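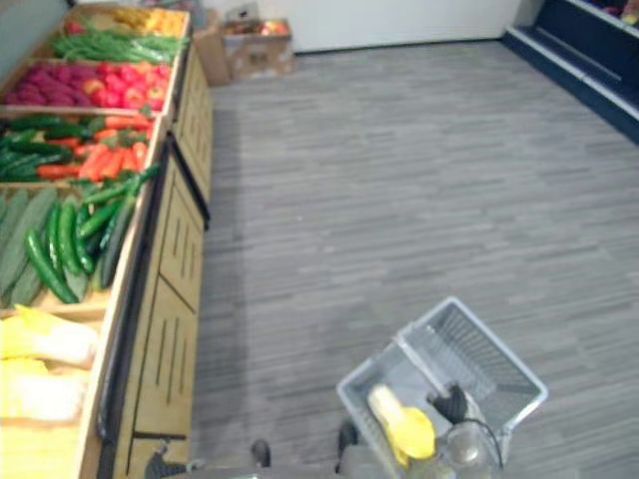
Produce crates, pale yellow produce nearest, then cucumbers and zucchini, apples and beans farther up.

Re: [shopfit-list] Tiered crates for the Drerkby shop
From: Bhupendra Solanki
23 April 2023

Print this message | E-mail this message

Pramila Sisodia wrote:

> We are close to ordering for the produce side and I'd like to go with the
> stepped crates, the light wood ones with the slotted panels underneath.
> Bernell quoted 700 per section in February and says the price still holds.
> Everyone who has seen the layout likes it. You get the whole range in one
> look, it feels like a market, and they tell me sales of loose vegetables
> go up once people can see down into the bins. Any reason not to?
>
> Also, should we keep beans next to apples? It looked fine to me.

Pramila,

I can think of several reasons, though I may be the only one on this list who doesn't love these things.

It's a handsome display, I'll give you that. The honey color is easy on the eye and the black rail along the lip makes a clean line against the panels. My trouble is with what happens at the dividers. Look at the big cucumber and zucchini crate. Stems and ends from the mixed crate above are already hanging over into it. That's with everything full and nicely piled. Give it a Saturday with customers digging for the straight ones and I'd expect carrots in with the zucchini by lunch, and somebody on staff picking them out again.

Which brings me to the mixed crate. Cucumbers (or zucchini, I can't tell from here), carrots and long red-orange peppers, all in one bin and pointing every which way. Who is that for? If they're sold by weight at different prices you've made work for the cashier. If they're all one price, fine, but then I want to see the sign, and I want to see the math. We tried a mixed bin at the Park store and dropped it after 14 days. People bought the peppers and left us the carrots.

On "sales go up": up from what? Bernell told me the same thing when we did Park, and when I asked for numbers I got a brochure. I'm not calling anyone a liar. Put new fixtures in any shop, paint a wall while you're at it, and the first few weeks look good. Ask them for a store that has had the crates a full year and call the manager yourself.

Depth is the other thing. A crate that size takes a lot of stock to look full, and the cucumbers on the bottom are the ones you throw away. Ask whether false bottoms are included in the 700. At Park they were extra, and we ended up ordering 28 of them.

Beans and apples: I'd move the beans. Apples give off gas that yellows green stuff, and a loose heap of thin beans dries out quickly enough as it is. Swap them with the peppers and see how you get on. The yellow and orange pile at the far end can stay put. It's bright, and it gives people something to walk toward.

Things I would ask before signing:

- Do the slotted panels come off without tools? Dirt gets in there.
- What finish is on the wood, and does it stand up to misting?
- Can you buy one replacement crate, or only a section?
- Who pays freight to Drerkby?

Gornano makes a flat table with loose trays that does the same job. It's uglier. I've had two of them for years and all I've replaced is the casters. If you still want the crates after you've talked to somebody who owns them, start with one section and leave the rest of the wall alone until the fall.

Bhupendra

Recent messages on this list
Re: Misting lines and wood fixtures
Basket stacks by the door, again
Used Gornano tables, pickup only
Re: Floor planks lifting near the cold case
Price cards that survive 100 wipes
Scale placement at Park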